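Cold wash for black clothes – worth it?

grumbleknit
Every label says wash cold to keep black from fading. I've done it since February and my darks look as tired as ever.
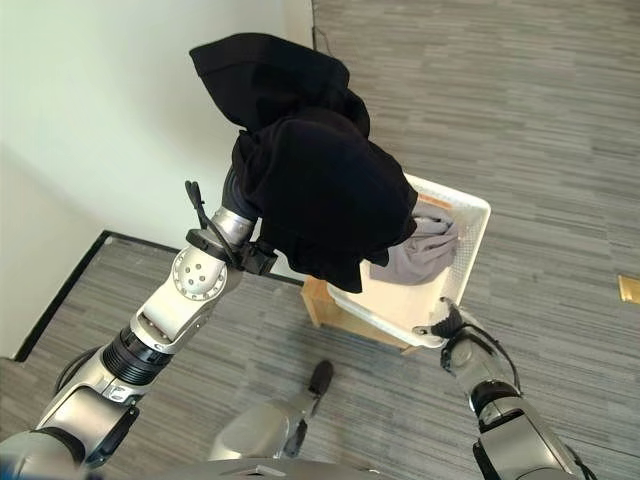

I also bought the Brarkaton dark detergent, 2 bottles. Can't see any difference.

pellmell29
It's the dryer. Hang them up.

tubsoak
Disagree. Mine never see a dryer and they still go gray. Cheap dye, I'd say.

grumbleknit
Maybe – but who tested any of this? The Brarkaton site quotes 2,304 "happy customers" and no method.

pellmell29
Try 3 washes inside out, no dryer, then complain.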